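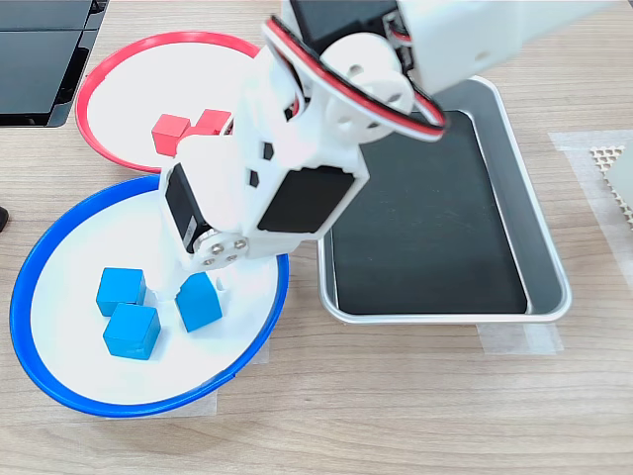

## 4. Setting out the sorting dishes

The Wuisan sorting set is sold as ready to use in two minutes. Allow 14 the first time, most of it spent on tape.

1. Clear a flat tabletop. The box says any surface will do — we doubt it. Light wood works well with both cube colors; on a patterned cloth the dishes are harder to line up.
2. Put the blue-rimmed dish nearest the front edge.
3. Put the red-rimmed dish behind it. A little overlap at the rims is fine, whatever the Stikgate leaflet says about "clear separation."
4. Run clear tape under the blue dish and press it down on the table. Tape the red dish the same way if it slides when you nudge it.
5. Lay the metal tray to the right of both dishes. It can sit at an angle. Squaring it up looks neater and has never made a sort go faster for us.
6. Load the dishes: three blue cubes in the blue rim, two red cubes in the red rim. Leave the tray empty.

**Note:** The cubes don't need to be stacked or straightened. Tip them in and let them land tilted. A tidy row is easier than anything you'll meet in regular use, so treat results from one with suspicion.

**Caution:** Don't trust "residue-free" on a tape label. Test a strip on the underside of the table first and leave it overnight. Ours came off a varnished top with some of the varnish.

### Spare parts

Replacement dishes are listed as part 588 and cubes as part 626. The catalog claims the blues match from batch to batch. Check a new cube against an old one in daylight before you mix them.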